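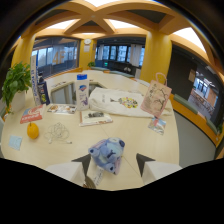

4. Choosing a place for the Tredance sensor

The Tredance measures room temperature and humidity and sends a reading to the base unit every 6 minutes. Where you put it has more effect on the readings than any setting in the menu.

Before you start, charge the sensor until the light on the side stays green. Do not mount it while it is charging.

1. Pick a shelf or table in the room you use most. The sensor should sit between knee and shoulder height.

2. Keep it at least 30 inches from radiators, heating vents, ovens and lamps.

3. Keep it away from potted plants. Damp soil and leaves raise the humidity reading close by. If the only free surface has a plant on it, put the sensor at the opposite end.

4. Do not stand boxes, bottles or soft toys against the vents on the back. Leave a hand's width of open space on all sides.

5. Press and hold the button on the base unit until it beeps, then press the sensor button once. The sensor name appears on the display.

6. Wait 30 minutes before you trust the first reading. The case needs time to reach room temperature, especially if it came in from a cold car or porch.

Note: The range is 250 feet outdoors with nothing in between. Brick walls and metal shelving shorten it. If the display shows two dashes in place of a number, move the sensor one room closer and repeat step 5.

CAUTION: The sensor is not waterproof. Do not place it on a window sill that collects water, in a shower room or under a hanging basket.

CAUTION: The wall bracket has sharp corners until the plastic cap is fitted. Fit the cap first – it clicks on from the front.

4.1 Using more than one sensor

The base unit accepts up to 6 sensors. Add them one at a time and name each one before adding the next. To rename a sensor later, go to Setup, then Rooms, and hold the arrow key until the name blinks.

If you are replacing an older Orkton sensor, delete it from the list first. The base unit will keep looking for it otherwise, and the low battery mark stays on.

4.2 If the reading looks wrong

Put two sensors side by side overnight and compare them in the morning. A small difference is normal. For a larger one, go to Setup, then Adjust, and enter the correction for that sensor. Error 49 means the sensor has lost its settings and must be paired again from step 5.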